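Our Trip to the Melis Open Day: Two Arms, One Basket and a Lot of Tape
Project report by Fiona Cairns
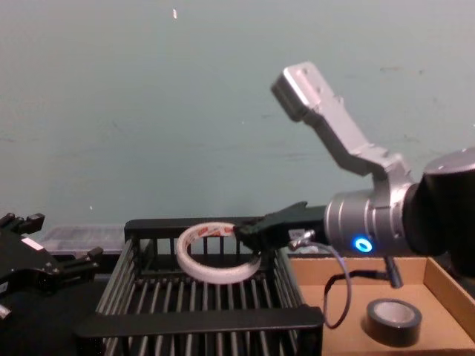

Field Visits

For our term project we had to go see a machine doing a real job and then write up how it does it. My group picked the open day at Melis on 6th April, and I'm so glad we did! I had seen robot arms in videos before, mostly the big orange kind that build cars. Standing a couple of steps away from a pair of them at an ordinary table is a very different thing.

Melis sorts and packs small goods for stores that sell craft and office supplies. Their catalog has 3,154 items in it, and a lot of them are awkward shapes. The demonstration we spent the most time at was called Cester, after the software that runs it. It has 2 arms, one on each side of the table, and the job was moving things between containers. Rolls of tape, mainly. There was a wire basket in the middle, a shallow cardboard tray to the right of it, and a clear plastic container behind.

I took my notes during the tape part. The right arm had its fingers over the rim of the basket, right up against the side of a white roll that was leaning at a slant, and a black roll was lying flat in the tray. The blue ring on the wrist is a status light (I asked), and you find yourself watching it the whole time.

Why tape is hard

I figured a roll of tape would be about the easiest thing to pick up. The engineer at the table laughed when I told her that, and then gave us a really good explanation. A roll can lie flat, stand on its edge or lean on something, and each one needs a different grip. If it's leaning, the fingers have to come in at an angle and still miss the basket. And a wire basket is tricky for the vision software too, as you can see straight through it, so the software has to work out which lines are basket and which are whatever's behind.

The gripper itself is simple. It's a parallel gripper, meaning two fingers that close toward each other, kind of like tongs. Our teacher had us sketch one before the trip and mine had five fingers and a thumb, so I had some erasing to do.

How it learns

This was my favorite part. Nobody types in every motion. A person guides the arms through the job over and over, and the software learns from those runs. For the tape job they had recorded more than 300 of them. We asked if it could do a different kind of basket now and the answer was "sometimes," with a shrug. They're going to try that in July.

Ben from our group wanted to know why you need a second arm. For the tape you mostly don't, but for things like bags, one arm holds while the other one fills.

What we would do differently

We only had one page of questions and ran out fast. I'd also bring a stopwatch, because we wanted to compare the arm with a person and all we had was me counting under my breath. Next on our list is the Berker workshop, where they make grippers with soft fingers. I already have two pages of questions for that one.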